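Kelemen teaches robot arms when to stop squeezing

I've been writing up lab visits for this newsletter for four years, and I still get a little giddy when somebody lets me stand next to the bench. In June I got to spend a morning with the group behind Kelemen, a new way of training a gripper to decide how hard to hold something, and I came home with a notebook full of arrows and exclamation marks. So let me try to put it in order.

The short version first. Most learned grasping systems I've covered treat the grip as one decision: go there, close the fingers, lift. Kelemen splits it up. One small network, which the group calls Vuten, handles the approach. A second one takes over the moment the fingers touch anything, and its whole job is to keep asking whether the hold is good enough yet. When it thinks the answer is yes, it stops closing and hands control back. That's the trick, and I love how plain it is.

Randi Blomqvist leads the work, and she told me the idea came out of a bad week with pears. "We had a policy that was very proud of itself," she said. "It never dropped a thing, and every pear looked like somebody had sat on it." The old policy had been rewarded for not dropping, you see, so it had learned to clamp down as hard as the motors allowed. (I have carried groceries up the stairs the same way.)

The new training recipe uses human demonstrations, but with a twist. The person driving the arm does each pickup 2 times: once with a normal hold, and once deliberately too loose, so that the fruit starts to slide. Those sloppy runs are kept and labeled, and the second network learns mostly from the contrast between the two. Dario Gentile did a lot of the driving and told me it's weirdly hard to be bad on purpose. He kept catching himself fixing the grip halfway through, and then the run had to be thrown out!

And the result? The group trained on 38 kinds of household items, mostly fruit and vegetables with a few cups and sponges mixed in, and then tried the arm on things it had never handled. Bruising went down a lot compared with their old policy, and drops stayed level. Randi was careful to say that the comparison is only against their own earlier system, on their own bench, with their own produce. I appreciate that. The paper has the full tables and they are worth your time if you like that kind of thing, especially the part on onions, where the loose skin fooled the network over and over. It would feel the outer layer shift and decide the whole onion was going.

There's a nice detail about sensing too. Kelemen doesn't use touch pads. It reads the motor current in the fingers plus a small camera at the wrist, and that's all. Magdolna Sárközi, who built most of the software, argued for leaving the pads out because they wear through and then everything has to be calibrated again. Jenő Balogh argued the other way, and from what I heard over coffee he is still arguing. His next experiment adds pads to one finger only, so we'll see who buys lunch. 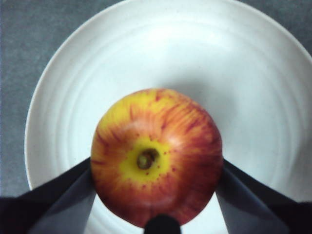

The wrist view does more of the work than I'd expected. Vuten has to line the fingers up on either side of an object before the second network gets any say, and it does this from pictures alone, with no depth camera to help. Magdolna explained that the network which watches the hold looks for small changes in surface pattern between the fingertips, and that it does better with some skins than others. An apple like this one gives it plenty to follow, with red streaks running out from the yellow patch at the stem and those tiny red speckles scattered over the yellow. If the streaks shift against the fingers, even a hair, the network reads that as slip and closes a bit more. A plain white mug gives it next to nothing, and there it leans on motor current almost entirely.

What comes next is a bigger trial. Elico, a produce packing firm, has agreed to let the group set up 2 arms beside one of its sorting tables, and Ionuț Ene will be looking after them through the season. He's mostly worried about dust on the camera and about the lighting, which changes a lot once the big doors are open in the afternoon. The training code is going up under the name Isisance once Magdolna has cleaned out what she described as "the embarrassing folders," and the demonstrations, including all of Dario's deliberately bad ones, will be posted with it. I've asked to come back when the first crates go through, and Ionuț said yes as long as I bring my own ear plugs.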